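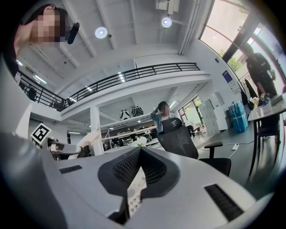 Slide 1. Gray gripper, mesh pads, patterned marker on its stalk.

SPEAKER NOTES – "What the driver knows: five days with a hired car"
Travel evening, upstairs room. Start at 7.30, leave time for questions.

Opening
Thank Chelsea Penrose for the invitation. Say up front that I paid for this trip myself, all of it, so no one has bought my opinion. Then ask who has booked a car with a driver and a guide. Wait for hands. Ask who would do it again without the guide.

My position, so they know where I'm headed: I don't believe most of what gets sold as a "private tour." I think you're often paying for a second person in the front seat to read you things off a phone. I'm willing to be argued out of this afterward.

The booking
Booked through an outfit called Firgate, in May, online. Price came to 700 for the car, driver and guide, fuel included. "Fuel included" was in bold. Parking was in small type further down, and parking was extra. Read out the line about "authentic encounters at every stop." Pause. Count of encounters with anyone not selling something, days one and two: the man who fixed our tire.

The itinerary promised "up to 5 heritage sites daily." I have no idea who can look at five of anything in a day and remember the third. We did two on the first day and one on the second, and I didn't complain.

Day one, getting out of town
The car. White sedan, passenger window that went down and stayed down. Driver didn't talk for the first hour and I liked him for it. The guide, Hanane Abdel Hamid, talked a lot, and I'll be fair to her here because I wasn't in the car. She knew the road and she knew which gas station had a clean bathroom. That second one is worth real money.

The road climbs out of Pralilgate through a long set of switchbacks. The brochure says the pass is at 2000 meters. The sign at the top says something else, but somebody had put a goat sticker over the last two numbers. (Don't get dragged into altitude. Last time a man in the second row had an app.)

Lunch at the pass. Lentils, flat bread, orange soda. Fine. The brochure called it a "mountain feast."

Day two, the fort
Mokness fort. I'd read that it had 3857 steps. I got tired well before I could check, and Hanane said the number came from an old poster and she had never met anyone who'd counted either. I wish every guide would say that kind of thing out loud. Ask the room: how many of the numbers you repeat from your own trips did you get off a sign?

The view is good. It's not the best in the country, whatever the ticket says. There's a cell tower in the middle of it.

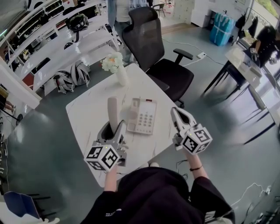 Slide 2. Desk phone, handset up off the base, held in one of two grippers.

The hotel
Family place in the Chraibi quarter, four floors, no elevator. The listing said "front desk around the clock." I called down at 11 at night about the hot water and let it ring a long time. Then I went down and found the night clerk asleep on the bench by the door, very polite once awake. Hot water came on at 6 in the morning and was gone by 6.20. I set an alarm. The couple across the hall did not, and they left a one-star review, which I think is harsh for a place with bread that good.

Reviews in general. Skip this if short on time. I trust the three-star ones. People who give three stars have usually stayed there.

Days three and four
Rain. We drove to a pottery village and sat in the car outside it. The shop the driver took us to afterward was run by his cousin – he told me so before we went in, and I bought a bowl. I'd been warned about commission shops by every forum I read. The bowl cost less than the same one at the airport. I'm still not sure what to make of that, and I'd like to hear from anyone who's had the opposite.

Day five
Back to Pralilgate by the lower road. Tip question always comes up, so deal with it now: I tipped the driver and the guide separately, in cash, in the hand. The form has a box for adding the tip online. I asked both of them if that money reaches them. The driver laughed. Hanane said "sometimes, later."

Would I book it again
The driver, yes. The guide, yes, if it's Hanane and I can get her number without going through the website. The package, no.

Questions. Bring the bowl up to the table if anyone asks to see it.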